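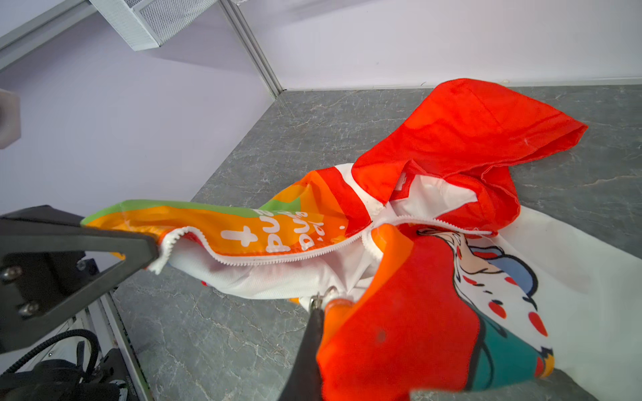
Trumari Zipper Repair Kit, 147 pieces

Most zippers that people give up on can be saved! That's the whole idea behind this kit, and after years of fixing coats, tents, boots and one very tired duffel bag at our shop on Barrera Street, we finally put together the box we always wished we could hand across the counter. Everything in it is something we use ourselves, in the sizes that turn up over and over again.

The usual story is a slider that has worn out. The teeth are fine, the tape is fine, but you pull it up and the zipper opens right behind it. A slider is a tiny folded piece of metal and it spreads a little every time you yank on it, so after a few winters it just can't press the teeth together anymore. Swap it and the zipper is as good as it was in the store (the first time you do this you'll want to go around the house looking for more).

What's in the box

Sliders for molded plastic zippers, sizes 3, 5, 8 and 10
Sliders for nylon coil zippers, sizes 3, 5, 7, 8 and 10
Sliders for metal zippers, sizes 3, 5 and 8
Top stops and bottom stops, silver, brass and black
Insertion pins and retainer boxes for open-ended zippers
Cord pulls and snap-on metal pulls
Install pliers with a grooved jaw
Small end-cutting nippers
Seam ripper
Stick of Gulex dry zipper wax
Folded size chart, printed both sides

It all goes in a clear-lidded case with moveable dividers. The lid seals down tight against each divider, so if you drop the case the little stops stay in their own sections. We were picky about this. The early version had a lid with a gap and Nayeli Ventura, our sewing lead, spent an evening sorting top stops by color with tweezers. She got to choose the next case.

Finding your size

Close the zipper and measure straight across the teeth in millimeters. That width is your size, near enough. A jacket with teeth that measure five millimeters takes a size 5 slider. You'll often find the number stamped on the back of the old slider too, sometimes with letters after it, and those letters can matter: coil and molded sliders of the same size look almost alike from the top, but the channel inside is shaped differently. Turn the slider around and look into it from the end. A molded slider has a squarer, roomier channel, and a coil slider is flatter.

Sweatshirts and light jackets are nearly always a 3 or a 5. Parkas run 5 to 10. Tents and backpacks are mostly coil, 8 or 10, and dress zippers are small coil. If you're between two sizes, try the smaller one first. It should glide on with a little drag. If you have to force it, go up.

Changing a slider on a jacket

1. Lay the jacket flat on a table with the front open and the zipper tape facing you.
2. Find the top stop on the side that holds the slider. Nip it off with the cutters, a little at a time, keeping the blades away from the tape.
3. Run the old slider up and off.
4. Thread the new one on from the top, pull tab facing out, with the wide end leading up.
5. Slide it all the way down to the box and zip the jacket up and down a few times before you do anything else.
6. Happy with it? Set a new top stop just above the last tooth and squeeze it closed with the pliers.

Step 5 is the one to take seriously. It's so tempting to go right to the new stop, and then you notice the slider is on backward and you're nipping again. Karla Ponce has run our Saturday-style drop-in repair table for years and she still tests every one, every time.

A pair of lined kids' jackets makes wonderful practice, by the way. Children's zippers take a beating and the jackets are small enough to handle easily. Watch for lining caught in the slider, a very common reason for a "broken" zipper that isn't broken at all. Ease the fabric out sideways while backing the slider down, and if the lining keeps creeping in, tack it back with a line of hand stitches.

What the kit can't fix

Missing teeth in the middle of a run. You can stitch over the gap and make a new bottom stop above it, and that's fine on a bag pocket, but on a coat you'll want a whole new zipper. Same for tape that has torn away from the pin at the bottom, unless there's a good half inch of sound tape left to work with. The kit doesn't include invisible zipper sliders or the big chunky sizes used on boat covers. For those, see our Drondomis marine page.

Wax

Use less than you think! Two light passes over closed teeth, then run the slider a few times and wipe. On white or pale tape, wipe twice so you don't pick up lint. Coil zippers on tents love it, especially after a sandy trip.

Details

Case: 9 x 6 x 1.5 inches
Weight: 1 pound 3 ounces
Slider finish: nickel, antique brass, black
Pliers: spring return, dipped handles
Care: keep dry, and put one drop of light oil on the plier hinge now and then
Not for small children, as the stops are tiny

Refills are sold in bags of 30 by size and type. If you do a lot of sweatshirts, the molded 5 in nickel is the bag to get.

Shipping and returns

Kits go out in a padded mailer. Open it, use it, and if the case arrives cracked or a section is short, write to us with your order number and we'll send the missing parts.

From people who use it

"Fixed my daughter's snow pants, my own parka and the neighbor's sleeping bag in one afternoon. The chart is great. I taped it inside my sewing cabinet." Said Nasr

"Pliers are better than the ones I bought separately. I would like more black size 5 coil sliders, I've used all of mine." Uriel Cárdenas

"Took me three tries to get the first stop on straight, then it clicked. I teach a mending class and we go through these fast." Tiburcio Tlapale

Black coil 5 is the request we hear most, Uriel, and we've added extra to every kit packed since 10/11/2019. If yours is older, the refill bag matches it exactly.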